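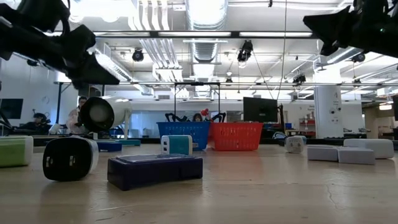

Small electronics on a tabletop

Ostent e-paper panels: frequently asked questions
Updated 2020-08-28

What is the difference between e-paper and LCD?
An LCD needs a backlight and constant power. E-paper reflects room light and draws power mainly when the content changes. A static page stays readable with the supply disconnected.

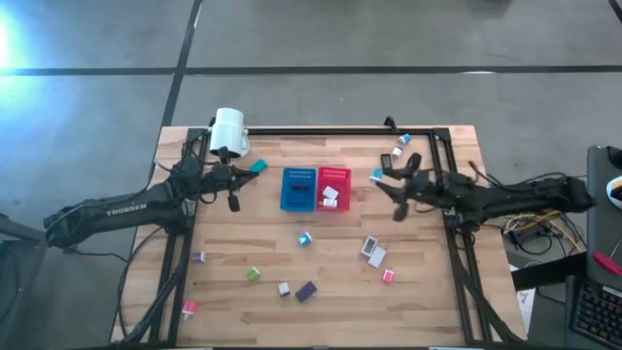 How long does a full refresh take?
Monochrome panels take up to 11 seconds at low temperature. Partial refresh is faster but leaves faint traces of earlier content – run a full refresh after every 40 partial updates.

Can the panels show video?
No. The particles move too slowly, and continuous updating shortens panel life.

What are the storage conditions?
Keep panels face up in the original tray, at no more than 95 percent relative humidity, non-condensing. Direct sunlight degrades the front film.
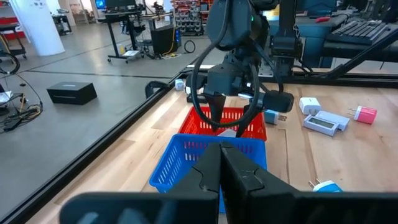

The same limit applies to panels already mounted behind glass. If a unit has been stored for more than six months, run the clearing pattern twice before loading content.

Which controller boards are supported?
Boards with firmware 374 or later. Older boards drive the panel but ignore the temperature table, so contrast will vary.

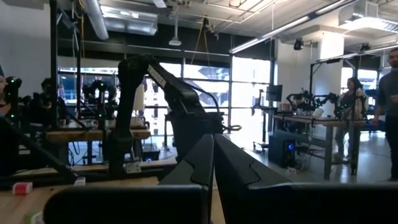 Where do I send a faulty panel?
Panels bought in Europe go to the Breltau service desk, all others to Gultelstead. Request a return number first. Three-color panels are accepted at Breltau only until November.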